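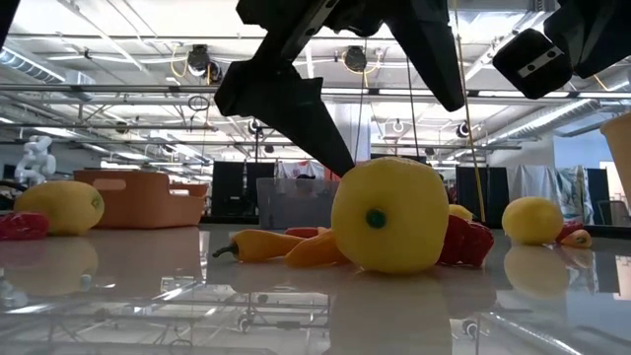
Peppers big and small, plus lemon

How do you all sort peppers? Mine go bad in the bag, and I'm down to 2 baskets. Do the little ones need their own spot?
posted by Dustgate, Saturday

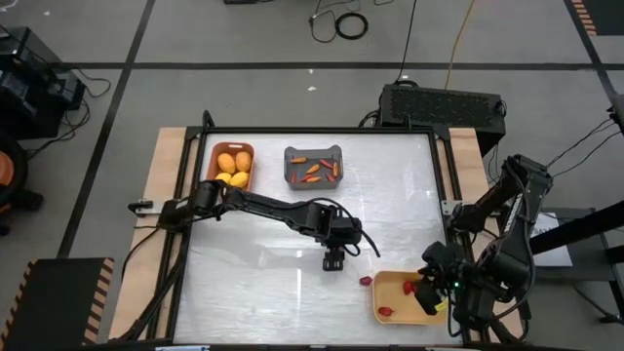

I sort by size first, color never. Small hot ones bruise if you pile big stuff on them, so they get a wide basket where they can spread out. The gray basket with the little red chilies is how I like it, lots of air between them! Mangoes go in a separate one (the orange basket does fine) and I eat the soft ones first.
posted by Gemgate
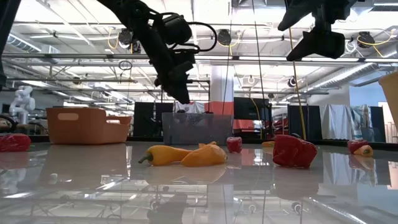
Red and yellow peppers out on the table, basket and clear bin behind

Lay everything out before you put any of it away, then pull whatever's wrinkled for tonight's pan. And don't wash them till you cook. I've told my sister that 40 times.
posted by Brarnel

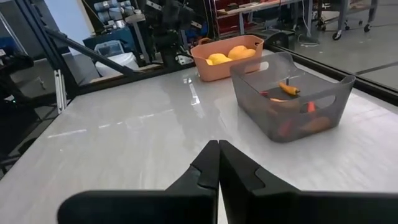
Dawber: just use the fridge drawer lol. Mine last nearly 2 weeks in there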